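From: Kinga Katona
To: tableware list
Subject: Re: bowl and saucer, tray layout

Fedir Stelmakh wrote:

> The Larnora sheet puts the tray in the middle and the saucer to the right. Does the bowl stay on the saucer at the start? Item 273 is unclear.

It does. Tray centered, saucer to the right of it, bowl on the saucer. The bowl may lean before it is picked up. 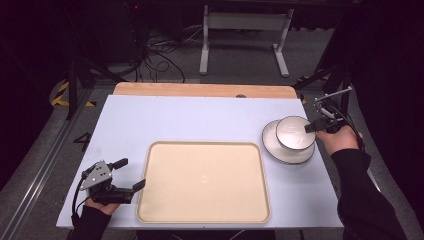

## Grip point

Take the bowl at the rim, one finger inside the wall and one outside. The line around the rim is the reference for height. Color names for that line differ between entries – please write "dark rim" and leave it there. 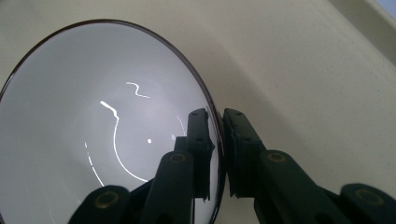 Item 413 still says "hold by the foot". Deming Xiong will correct it in the February revision.

## Saucer

Keep a narrow gap between saucer and tray. The saucer is ribbed and has the same dark edge, so list the two pieces as one set.

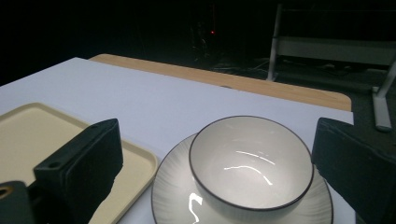 *Bowl on its saucer, tray to the left.*

A grip from both sides of the rim is also allowed and goes under item 11. Use the same wording for the rim there.

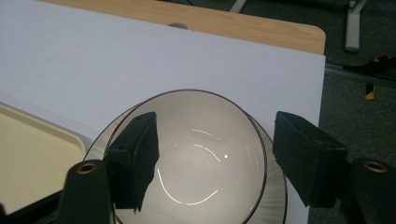 Glare on the glaze is not a defect and should not go in the condition column. Chips and cracks do. Fedir, if your copy of the sheet has no condition column, it predates the Clindura template and I can send the current one.

Kinga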